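ロボットは、どうやって「おかたづけ」をおぼえるの?

みなさんのおうちに、そうじを手つだってくれるロボットがいたら、何をたのみたいですか。床をふいてほしい、出しっぱなしのものをしまってほしい、おもちゃを箱にもどしてほしい……と、考えはじめるときりがありませんね。きょうは、そんなロボットの体ではなく、頭の中のおはなしをします。頭の中ではたらいているもの、それがソフトウェアです。

ソフトウェアというのは、コンピューターへの「こうしてね」というお願いを、とてもこまかく書いたもののことです。ゲームも、電卓のアプリも、みんなソフトウェアで動いています。では、おかたづけをするロボットのソフトウェアは、どんなお仕事をしているのでしょう。わたしたちサルトコムの小さなチームでは、大きく四つに分けて考えています。「見る」「考える」「動かす」、そして「道具をそろえる」です。ひとつずつ、ゆっくりいきましょうね。

一つめは「見る」お仕事

カメラにうつったものは、コンピューターにとってはたくさんの色の点のあつまりです。「ここからここまでがバケツ」「こっちは床」という線は、どこにも引いてありません。みなさんは生まれてからずっと、いろいろなものを見たりさわったりしてきたので、ぱっと見ただけでわかります。コンピューターは、お手本をたくさん見て、すこしずつ見分けられるようになるのです。

そのお手本になるのが、人が手でものを持ったり動かしたりしているところを、その人の目に近い高さから見た絵です。チームのナイーマ・ファルークさんは、こういうお手本をえらんで、名前をつける係をしています。「手」「床」「いす」というふうに、しるしをつけていくのですよ。根気のいるお仕事で、ナイーマさんのつくえには、いつもあたたかいお茶がおいてあります。

では、三まいのお手本を見てみましょう。 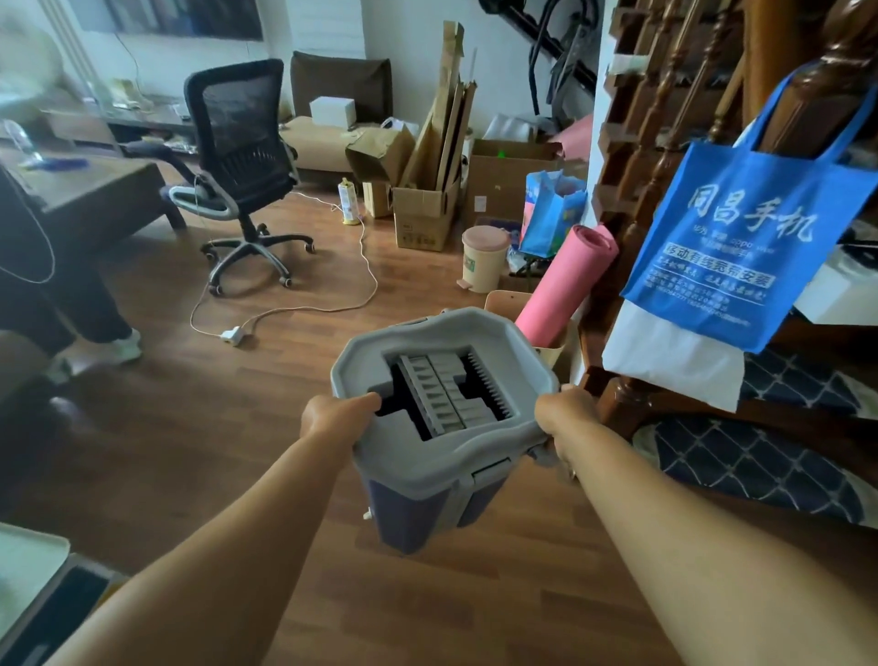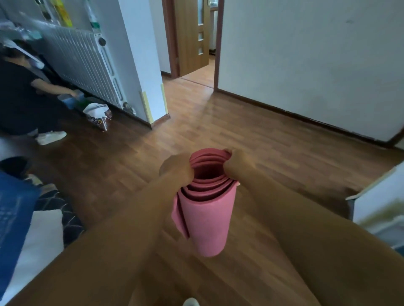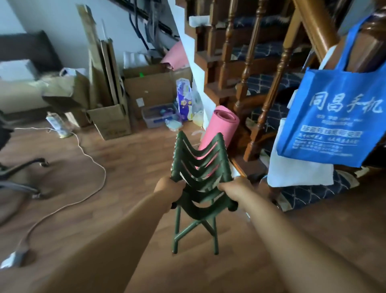
上から、モップ用のバケツ、くるくる巻いたピンクのマット、緑色のおりたたみ式のふみ台。どれも両手で持っています。

さて、みなさんなら、この三つを同じ持ち方で持ちますか。ちょっと手を前に出して、まねをしてみてください。バケツなら、両がわのふちをつかみますね。マットはやわらかいので、巻いたところがほどけないように、そっとおさえたくなります。ふみ台は、座るところのわくをしっかり持つとよさそうです。

それから、三まいめのふみ台をよく見てください。座るところの板と板のあいだから、うしろのピンク色がすけて見えていますね。みなさんには「うしろにマットがあるんだな」とすぐわかります。でも、色の点だけをたよりにしていると、「緑とピンクのしましまのふみ台だ」とまちがえてしまうことがあるのです。わたしたちのソフトウェアも、はじめのころは、こういうまちがいをよくしました。

こまったときに役に立つのが、「どれくらい遠くにあるか」をしらべるやり方です。緑の板は近くて、ピンクのマットはそれより遠い。遠さがちがうなら、べつべつのものかもしれないぞ、と気がつけるわけです。かた目をつぶって指先どうしをくっつけようとすると、なんだかむずかしいでしょう? 遠さがわかるというのは、とても大事なことなのですね。

二つめは「考える」お仕事

ものが見分けられたら、つぎは順番をきめます。むずかしいことばで「計画」、英語では「プランニング」といいます。

たとえば、床にあるふみ台をかべぎわにうつすとしましょう。まっすぐ行けば早いのですが、とちゅうに白いコードがのびていたら、どうでしょう。ひっかけたらたいへんです。そこで、ぐるっとまわる道や、高く持ちあげてこえる道を、頭の中でいくつも動かしてみます。わたしたちの計画ソフトウェアには「イリク」という名前がついていて、一回のおかたづけのために600とおりの道をためします。そのなかから、ぶつからなくて、なるべくむりのない道をえらぶのです。

イリクを作ったモスタファ・ゼルアリさんは、迷路をとくのが子どものころから大すきだったそうです。「行き止まりがわかるのも、うれしいことなんだよ」と、よく話してくれます。

三つめは「動かす」お仕事

道がきまっても、まだ安心はできません。思ったより重かったり、つるっとすべったり、つかんだらぐにゃっとまがったり、いろいろなことがおこるからです。

そこで「制御」というお仕事が出てきます。いま手はどこにあるかな、力は強すぎないかな、とたしかめて、ずれていたらすこしなおす。またたしかめて、またなおす。これを、ものすごい速さでくりかえします。みなさんがコップの水をこぼさないように歩くとき、水の面を見ながら手をちょこちょこ動かすでしょう。あれとよくにています。

やわらかいマットは、このお仕事のなかでもとくにやっかいです。さわるたびに形がかわるので、さっき立てた計画が、もう合わなくなっていることもあります。そんなときは「考える」にもどって、もういちどやりなおします。やりなおすのは、はずかしいことではありませんよ。

四つめは「道具をそろえる」お仕事

さいごは、ソフトウェアを作る人のためのソフトウェアです。お料理をする人に、ほうちょうやまな板がいるのと同じですね。

ナズマ・ガジさんが作った「ガルバ」という道具は、お手本を順番にならべて、名前のつけわすれがないかをしらべてくれます。九月にしらべたときには、169まいのお手本のうち、40まいに名前のつけわすれが見つかりました。ナイーマさんは「ええっ、そんなに!」とびっくりしていましたが、みんなで手わけをして、おやつの時間までにぜんぶなおしました。

おうちでやってみよう

「見る」お仕事を、みなさんもためしてみましょう。ざるや、あなのあいたかごをひとつ用意して、そのうしろに色のついたタオルをおきます。正面から見ると、あなのところにタオルの色が見えますね。こんどは、頭を右や左に動かしながら見てください。あなから見える色が、ずれて動くでしょう。近くのものと遠くのものでは、動き方がちがって見えるのです。気がついたことは、絵にかいておくといいですよ。

📎 ことばのメモ
ソフトウェア:コンピューターへのお願いをこまかく書いたもの。
計画(プランニング):動く順番や通る道を、先にきめること。
制御:たしかめながら、動きをすこしずつなおすこと。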